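Section 4: First fill and water balance (Riltoria hot tubs, 64-jet models)

Read this section before you turn on a hose. The brochure says your tub will be "ready to enjoy the same evening." It might be. In cold weather, with well water, it won't be, and you should plan on the next day.

4.1 Before filling

1. Confirm the pad is level. A contractor's word is no substitute for a long level laid both ways across the slab.
2. Check that the breaker for the tub is OFF and stays off until step 4 of the next part.
3. Open both slice valves at the pump. The handles should be fully up, with the clips on.
4. Hand-tighten the unions on each side of the pump. They are supposed to arrive tight. Shipping loosens them often enough that you should not believe the inspection sticker.
5. Close the drain cap and push the drain fitting all the way in.

Caution: Never switch on power to an empty tub. Running the pump dry damages the seal, and the warranty does not cover it.

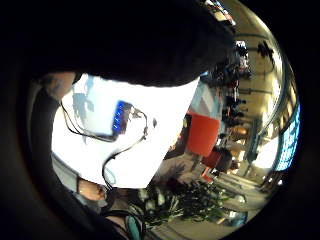 4.2 Filling

1. Take out the filter cartridge and put the end of the hose down into the filter well. Filling this way pushes air out of the pump line. Filling over the side is quicker and usually leaves you with an air lock.
2. Fill to the line molded above the highest jet. The shell holds 400 gallons to that line, whatever the sales sheet for your size says about "efficient volume."
3. Refit the filter cartridge.
4. Turn on the breaker. The panel runs a self-check and then shows the water temperature.
5. Run the pump on low for 2 minutes. If the jets spit and surge, turn off the breaker, loosen the upper union a quarter turn until water drips, tighten it and try again.

Note: The panel reads the temperature at the heater, which can be well off from what you are sitting in. Use a floating thermometer for the first week.

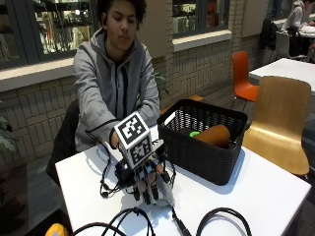
Right hand in a sensor glove, palm down on the table.

4.3 Balancing the water

1. Test alkalinity first, then pH, then sanitizer. Use fresh strips. A bottle that was opened last April is not worth dipping.
2. Adjust one thing at a time, with the pump running and the cover off.
3. Wait 4 hours and test again before adding more.

The Cilard starter kit packed with some tubs includes a "water conditioner" in a blue bottle. We have not seen it do anything a correct pH reading doesn't do. Using it is optional – skipping it will not affect your warranty.

Mineral sticks are a similar case. Dealers like to say they let you cut back on sanitizer. Keep the level where your test strips say it should be, stick or no stick.

Caution: Add chemicals to water. Do not pour water onto chemicals, and do not mix two products in one cup.
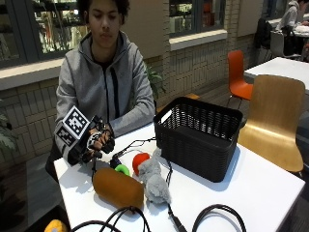
Glove raised slightly off the tabletop, marker cube on top.

4.4 Cover and heat loss

1. Fit the cover as soon as the last dose has mixed in.
2. Buckle all the straps, even on a calm day.
3. Look along the hinge for steam once the tub is up to temperature. A steady plume means the heat seal is not seated.

Note: The Hallham cover is sold as an upgrade with a higher insulation rating. That rating is for dry foam. A waterlogged cover of any brand insulates poorly, so lift yours now and then and replace it when it gets heavy.

If the panel shows FLO after heating starts, go to the Dumitrescu pump supplement before calling for service. Check the filter first.

Section revised Wed 7 November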